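About us

Hello, and thanks for clicking through! I'm Siyabonga Buthelezi and I run Hinell, a small firm in Trunanville that helps people write (and then stick to) sensible house rules for working around robots. There are six of us. We don't build robots and we don't sell them, so if you ring up asking for a quote on an arm I'll happily point you somewhere else.

What we do is sit down with a team that already has a machine, or is about to get one, and help them work out how they're going to behave around it. Who's allowed to start it? Who can stop it? (Everyone. Always everyone.) Where do you stand, what do you write down, and what happens when the person who normally knows all this is off sick?

How it started

I used to look after the test rooms at a company called Ojeda. We had a safety manual that ran to 507 pages and lived on a shelf behind the kettle. I'd read it, because it was my job to have read it, and I'd guess two other people had opened it. Then one December we had a very ordinary near miss. Someone leaned across a table to pick up a dropped part while a colleague was starting the next run. He got his arm back in time and we all had a cup of tea, but I went home and couldn't stop thinking about it. The right rule was in the manual, on a page no one could have found in a hurry.

So I wrote a four-page version, in words my mum would understand, and pinned it up next to the door. People read it! They also argued with it, crossed bits out and wrote better bits in the margin, and that scruffy copy is more or less the grandparent of everything we do now.

How we work

We come and watch first, usually for a couple of days, and we keep quiet while we do it (my colleagues will tell you I find this hard). Then we write a first draft with the people who do the work, never just with their managers. The draft gets tried out for a few weeks before anybody signs anything.

We do know the formal standards and we'll tell you which ones apply to you. If you need a proper risk assessment from a qualified assessor, we'll say so and help you get ready for it. Our house rules sit on top of all that. They don't replace it, and please be wary of anyone who says theirs do.

Some things that turn up in nearly every set of rules we write:

Agree the stop word before you begin, and use the same one in every room.
One person is in charge of each run, and they say so out loud.
Hands stay off the worktop until the person in charge says it's clear.
Mark the edges people bump into or reach over, and replace the tape when it gets tatty.
Keep walkways clear of cables, bags and dropped bits.
Write down near misses the same day, with no blame and no names.

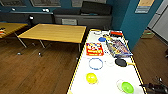 The other thing I go on about is clutter. A busy worktop is fine if the task calls for one, and plenty do, as a robot that can only cope with one tidy block isn't much use to anybody. But do decide what's meant to be there. We ask teams to keep a short list of the objects for each task and check it before and after, so that a stray lid or somebody's pen doesn't become part of the job by accident. The floor gets the same check. It takes a minute or two and people grumble for the first week.

Who we work with

Mostly small labs, colleges and workshops. We've helped about 55 teams so far, from a two-person outfit in a rented unit to the training rooms at Prokov, where we still go back every December to look over the rules and throw out the ones that have gone stale. I love that visit. Crossing out a rule that isn't earning its place is one of the nicest parts of this work.

If you'd like a chat, drop us a line through the contact page and tell us a bit about your room and what goes on in it. The first call is free, and it'll most likely be me who picks up.

Page last updated 7/19/26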